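How to store kitchen knives when there are no drawers?

Home Help > Kitchen > Storage and order

Narayanan Namboodiri
Posted Thursday, 3 replies

Hello everybody. I moved in May to a flat with a very small kitchen and I need advice about knives. The kitchen has a counter with a sink, walls with tile, and a small pantry behind a door. There is not one drawer. In my old place I had two drawers and I never thought about this question.

Now my forks and spoons stand together in a cup and this is fine for me. But the knives I don't want to put in the same cup. My son is four and he can reach the table. I also read that knives become dull when they touch each other, I am not sure if it is true.

I cannot drill the tiles, the contract does not allow it. I have three knives: one big, one for vegetables and one small. The big one has a hole in the handle. Is it good to hang it from this hole? Which hook will hold on tile with steam from cooking? I would like to spend little money, but safe is more important for me than cheap.

Thank you for reading my long message.

Kayode Igwe
Magnetic strip. Everybody has it, looks good, finished. I have the Lamus one.

Narayanan Namboodiri
Thank you Kayode, but does it need screws? I wrote that I cannot drill.

Kayode Igwe
Ah sorry, I did not read to the end. Mine has 2 screws. They say there is a kind with glue also but I did not try it.

Pak-hei Chung
Dear Narayanan,

I live for many years in a kitchen of this type, so I will write what I do. Maybe not everything will be useful for you.

First about the hole. Yes, you can hang a knife from it, but please look where the hole is. If it is at the end of the handle, the knife hangs with the point down, and the point must be higher than a place where a hand or a head of a child can come. I would not hang it over the sink, when you bend to wash something you forget that it is there. Inside the pantry is better, high on the side of a shelf, if the shelf is of wood and belongs to you. In wood you can put a small screw hook and the landlord has nothing to say about his tiles.

About the adhesive hooks on tile: they hold if the tile was cleaned very well from the grease. Near the stove there is always grease, also when you don't see it. I wash with dish soap, then I wipe with alcohol, then I stick the hook and wait one full day before I hang anything. My hooks from Szulc hold baskets and bags without problem. For a light basket with snacks I trust them completely. For a knife I don't trust them. If a basket falls you have a noise, if a knife falls it is a different thing.

What I recommend is a cover for each knife. You can buy plastic ones, or fold thick cardboard around the blade and close it with tape, leaving the handle free. With the cover on, the knife can lie in a flat box on the highest shelf of the pantry. The cardboard gets dirty after some weeks, then you make a new one.

It is true that the edge suffers when it touches other metal. It suffers also in the sink under the pots. Wash the knife alone, dry it immediately with a towel and put it back in the cover. Please look also at the place where the blade meets the handle, water likes to stay there and makes stains. Small stains and scratches on the blade are not a danger and you don't need to throw the knife away for them.

One more thing about the cup with forks and spoons. Put it far from the edge of the table if your son can reach. Mine was pulled down together with the tablecloth, and after this I use a heavy jar.

Masaru Honda
I agree with Pak-hei about the covers. If you prefer a block, there is the type filled with plastic sticks, you push the knife in at any place. I have a Punska block, 225 mm high, so measure your biggest blade before you buy. It must stand at the back of the counter, behind the oil and the sauce bottles, and a tall child will still get it. For a child of four I would choose the high shelf until he is older.

Narayanan Namboodiri
Thank you all. I will make the cardboard covers this evening and clear the top shelf for the box. The big knife I will keep also there and not hang it, the hole can stay without work.
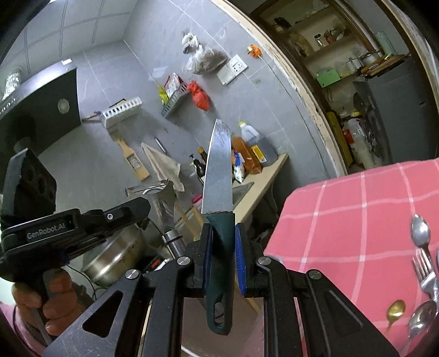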